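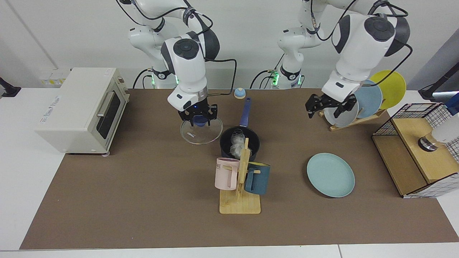 Pindthorpe kitchen cell, progress note for December

Short one this time, most of the month went on the two-arm cell so thats what this covers. Budget table comes separately.

Where we are. Cell is back up and running since Sunday. 492 logged cycles this period, of which 248 after the right arm was re-zeroed. Before that the right arm was landing low on lid picks. Not by much but enough that the fingers met the glass before they met the knob. Stopped using it for lids until fixed.

What was done:
Right arm re-zeroed at all joints, then the wrist a second time after the first go didn't hold.
Finger pads replaced on both grippers. Old ones had gone shiny.
Cables on both arms re-routed with more slack at the elbow. Left arm had been faulting on the far reach to the dish rack, cable was pulling tight. No faults on that reach since.
Mat re-squared to the table and the corner marks redone.
Grip force for the glass lid dropped to 20 percent. Plates and mugs left as they were.

Still open:
Spare wrist cable is on order from Otari. They gave us a date, missed it, gave us another. We have one spare in the drawer and would like two.
Head camera calibration drifts over a long day. We redo it at start of shift and again after lunch, takes time out of every afternoon. Rahimi have sent a stiffer bracket drawing, not cut yet.
Checklist for daily start-up is written but only half the team is using it. Will be taped to the cabinet.

Lid on saucepan is the task we run after any work on the arms, it shows up problems in both of them quickest. The lid has to come in level and the pan can't move.

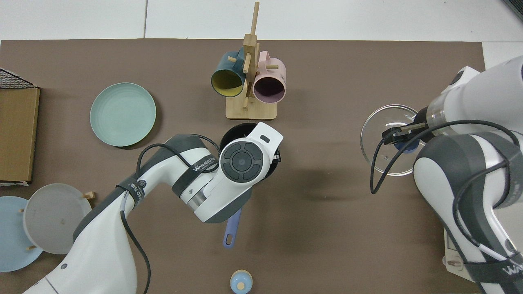 Does the right arm need to go back to the supplier?
At this point we don't think so. The zero has held through every cycle since the second wrist pass and the joint temperatures are normal. If it slips again before the next report we will send it, and run single-arm tasks on the left in the meantime.

Hours. 70 booked to maintenance against this cell, more than planned. Most of the overrun is the re-zero being done twice, plus waiting around on the fixture to come back from Notthorpe. We now keep the fixture here, Notthorpe can borrow it off us.

Next period: cut and fit the new camera bracket, second spare cable in, get the pad change onto a fixed interval insted of waiting for slips. Want to run a full week without touching the zero before we add any new objects. Toaster oven tasks stay on hold til then.

No change to the money asked for. Would need a decision on the second gripper set by the next call if we want them this quarter, quote is in the shared folder.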